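# On Folding Cloth at a Shared Table

It has been the practice of this blog to report on domestic matters in the order in which they arise, and the matter arising this June is cloth. The large room at Storham has been in regular use for folding since the spring. The author attends on Sunday afternoons and wishes to set down how the work is arranged, as several readers have written to inquire.

The table is kept under a pale cover with a greenish cast. Philomena Arthur selected it after a period in which we folded directly on the bare top, and dark fabrics have been easier to inspect ever since. The cover does wrinkle. It is pulled straight before the first piece is laid down and again whenever the wrinkles begin to interfere with the corners.

Personal articles present a continuing difficulty. A telephone, a bottle or a cloth set down for a moment will take up space that is needed once a larger piece is opened out. Members are asked to keep such items toward the sides. 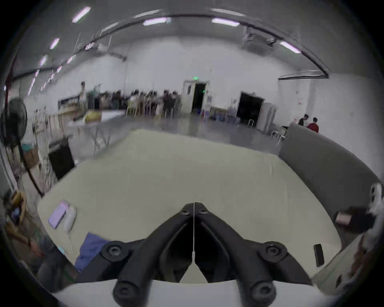 The request was first circulated by Theophilus Odoi and has been repeated at intervals. Compliance is fair. The author has been reminded twice and accepts both reminders as justified.

The fan is a separate question. It is welcome in warm weather, but at the higher setting it will lift the edge of any light fabric. Our present rule is that the person folding decides the speed. Comfort Bawa, who sits closest to it and feels the heat more than the rest of us, has asked that the rule be reviewed before July, and it will be.

With regard to method, the following is now generally observed:

- Take the piece by its two upper corners and raise it clear of the table.
- Let it hang until the folds drop out of the middle.
- Lower the bottom edge first, then lay the remainder away from you.
- Smooth from the center outward, using the flat of the hand.
- Fold in half lengthwise before making any cross fold.

Dark pieces are done after the light ones, as lint travels. The navy and purple cloths are the worst in this respect and are set aside until the end of the afternoon.

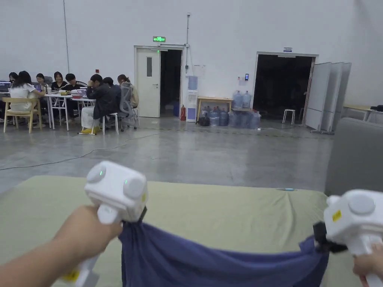

Munther Sayegh maintains that a cloth should be given one firm shake while it is still in the air. Delwyn Lowther holds that shaking only moves the creases elsewhere. The author has tried both and shakes the heavy pieces only.

Drinking water may be taken at any time from the dispenser by the far wall. Cups should not be brought back to the folding surface. A spill last month reached 8 finished pieces, all of which had to be washed again.

The total since the spring stands at 191 pieces. An account of the storage shelves, including the labels, will be posted when the labels have been agreed upon.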